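Budget check: one arm now or two in August?

katia_lp
We have money for one arm this year and maybe a second if the first quote comes in low. The task is clearing and setting a kitchen counter. Plates, bowls, fruit, that kind of thing. Goltia quoted a 38 day lead time. Stalimport says 25 but wants the full amount up front. Has anyone bought from either?

feven.m
Bought from Stalimport last year. Arm came on time, the gripper did not. Ask them if the lead time covers both, and get it in writing.

Clollar_Niamh
Why two arms? For counter work I would buy one arm and put the rest into spare fingers and a service plan. Fingers wear out. We went through a lot more of them than we planned for.

katia_lp
Two because some of the bowls are wide and I would like one arm to hold while the other takes things out. Could be talked out of it.

Clollar_Niamh
Set the bowl down, then take things out. One arm.

caoimhe_d
Disagree with Niamh. If you buy one now and one later you pay shipping and install twice, and the second may be a newer revision with a different controller. That happened to us. Mixed controllers cost us more in staff time than the arm saved.

feven.m
Depends who does the install. We did our own.

caoimhe_d
Most people can't.

orla_oc
Before anybody signs anything, how much have you done in simulation? We ran 185 trials on a modeled kitchen before asking for a quote and it changed the order. Reach was the problem. We had picked the shorter arm off the spec sheet and it couldn't get to the back of the island with the stools left in.

katia_lp
Some. We have a kitchen model with an island, marble top, bar stools along the front. One white arm with a box style gripper. I've been working on carrying a full bowl, because that decides which payload class we pay for.

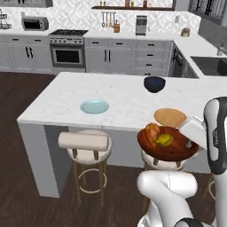
The cheaper class is fine on paper for a wooden bowl with food in it. What I don't know is how much margin to leave for real dishes. Shukla sells a wrist sensor that would tell us, but it's another line on the budget and I'd have to drop the spare gripper.

orla_oc
Keep the spare gripper. Weigh your heaviest dish on a kitchen scale and add the gripper weight. People forget the gripper.

feven.m
Seconding the scale. And check if payload is quoted at full reach.

Clollar_Niamh
Still one arm.

katia_lp
OK. Asking Goltia for two quotes, one arm and a pair, same controller on both. Will post the numbers when I have them.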